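4.2 Preparing steel surfaces for Fusirness primer

Read section 3 before opening the can. Fusirness primer is supplied for indoor sheet steel only. Do not apply it to galvanized parts.

1. Switch off and lock out any equipment that shares the work area.
2. Wipe the surface with Pukumeck degreaser and a lint-free cloth. Leave for 3 minutes, then wipe again with a clean cloth.
3. Scrape off lifting paint. Work from the sound edge toward the bare area.
4. Sand the edges of the remaining paint until no step can be felt.
5. Vacuum the dust. Do not use compressed air.

CAUTION: Degreaser is flammable. Keep it away from heaters and pilot lights. 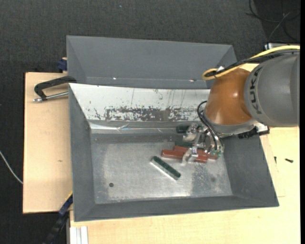 Primer bonds to paint only as well as the paint bonds to the steel. Grade each face separately before sanding. A white panel with ragged flaking and a wide dark gray worn patch across its lower half is Grade C, even if the upper half has only scratches and specks. Strip Grade C faces completely.

6. Apply one thin coat with a Yeoman 124 roller.
7. Allow 30 minutes before touching up the edges.

NOTE: Part number 166 (edge brush) is sold separately. Order from the Samgate parts counter, attention Stuart Cheetham.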